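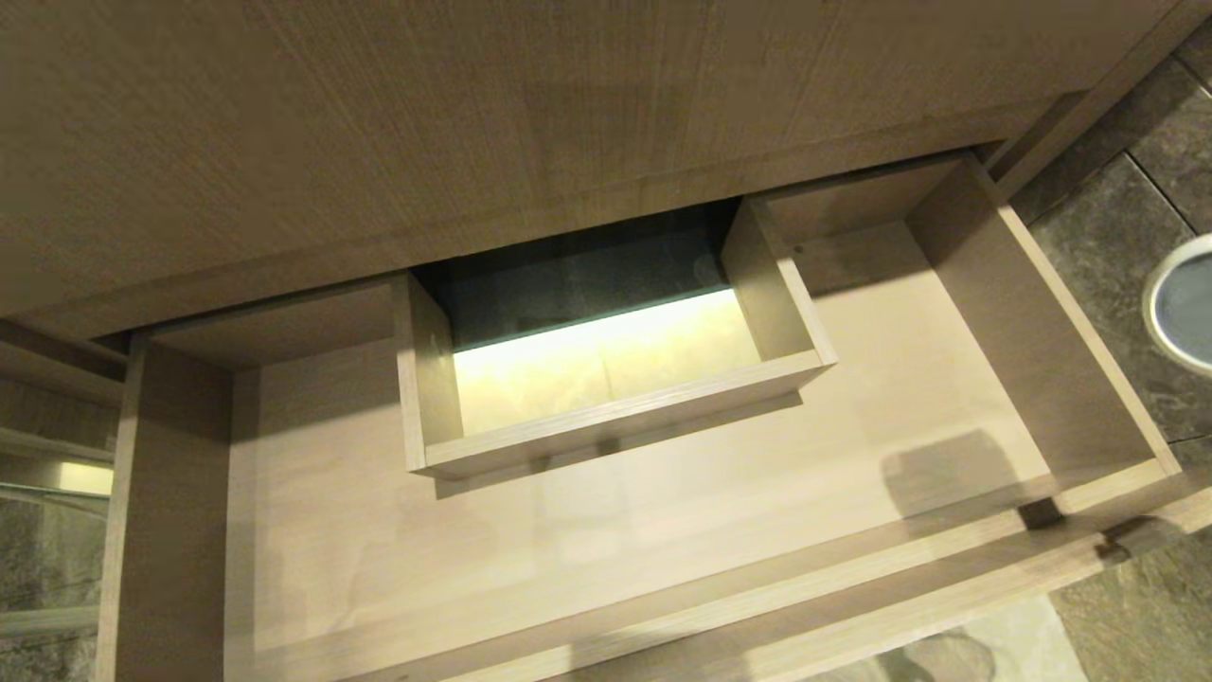
Call for Participants: Home Robot Build, Rarnthorpe Shared Workshop

Posted in December by the Workshop Office

Print this page | E-mail this page

The Rarnthorpe Shared Workshop invites applications from members and local residents to join the Irurwood project, a build of a household robot arm intended for everyday tidying. The project is now entering its second stage, in which the arm and its gripper are tried on ordinary household furniture. There are 2 places available.

Participants will work on the part of the project concerned with drawers and small appliances. Present work centres on a wooden vanity unit with a wide outer drawer and a smaller open box set inside it. The task under study is the handling of a hair dryer at the drawer. The dryer's shape makes it awkward to grip, and its cord must be kept clear of the drawer sides.

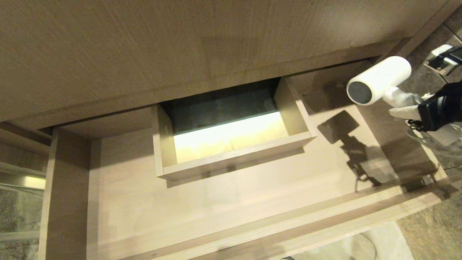

The gripper holding a hair dryer at the open vanity drawer.

Duties

Those selected will be expected to:
- operate the arm by remote control during supervised sessions;
- keep a written record of each attempt, including those abandoned;
- help to fit and adjust gripper pads;
- check cables and fixings before each session.

The project aims to record 1,000 attempts in this stage. Each session lasts 105 minutes and is held on a Wednesday evening, beginning at 6.30 p.m. Participants should be able to attend for the whole of the stage.

Who may apply

Applicants must be aged 18 or over. No qualification in engineering or computing is required, although some experience of hand tools, model making or simple electronics would be useful. Patience with repetitive work is essential. Full instruction in the Zallemach control software, which was written for this project, will be given at the first session.

Terms

The positions are unpaid. Reasonable travel costs within the Rarnthorpe area will be refunded on production of a receipt. Participants who are not already members of the workshop will receive membership for the length of the stage. All participants must complete the workshop safety induction before handling powered equipment.

How to apply

Applications should be made on the form available from the workshop office or from the Alhassan Tool Library, and should include a short statement of interest and details of any access requirements. Completed forms may be left at either address. Applicants will be invited to a short informal interview at the workshop, and all will be notified of the outcome in writing.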